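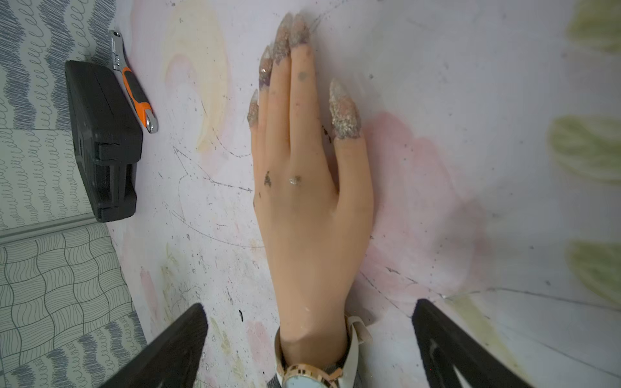

Grakmont nail price list, README

Salon menu prices typed up from paper and from websites. 248 rows, one row per service per salon. 13 salons in Vadora, 11 in Rurasholm. Started in July, still adding.

Files
prices.csv, the main one
salons.csv, salon id, town, walk-ins yes/no
old/, ignore this

Columns
salon_id
service, as printed on the menu, spelling and all
service_std, our cleaned up name (gel, acrylic, press-on, fill, removal, art)
price_low, price_high. Same number in both if the menu gives one price
length, short / medium / long / blank
shape, blank for most. Almond, coffin, stiletto, square
notes

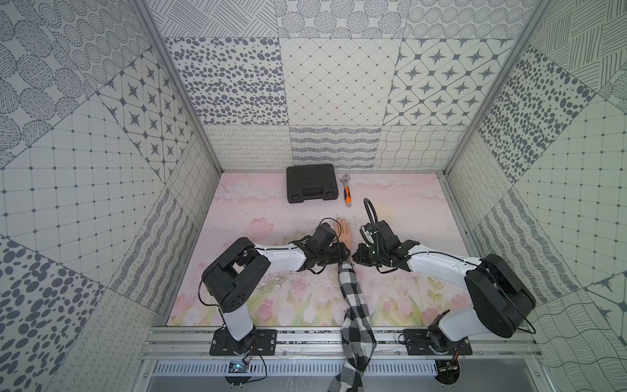 Mannequin hand on the tulip mat.

Known problems
"Full set" means diferent things in different places. Some include removal, some don't. Check notes before you average anything.
Glitter gets charged as art in some salons and as plain color in others. Trinidad Sotomayor went through and tagged these by hand, tag is in notes as GL. Not finished for Rurasholm.
Price "and up" is stored as price_low with price_high empty. Don't fill it with zero. Someone did, version 2, sorry.
29 rows have no length. Menu didn't say.
Tips not included. Tax neither, I think, a couple of menus were unclear
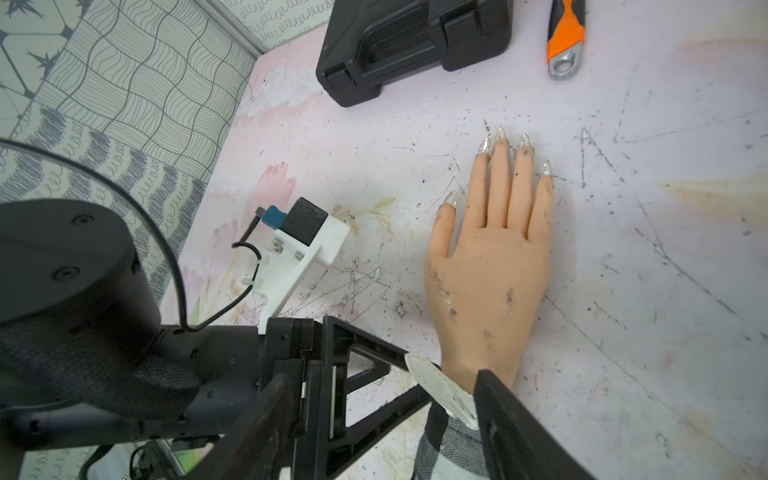
Stiletto usually costs extra over square at the same length, but only where shape is listed at all, so don't read much into it. Fill prices assume the set was done at the same salon. If it wasnt, most places want more, and that isn't on the menu so it isn't in here.

How to load
Plain comma separated, UTF-8, header on first line. Quotes around service because of the commas. Opens fine in a spreadsheet, just don't let it turn salon_id into a number or you lose the leading zeros.

Fixes
Send to Ailbhe Foley with the row and what the menu says now. Photo of the menu helps. Ibarra branch menus are with her too, not typed yet.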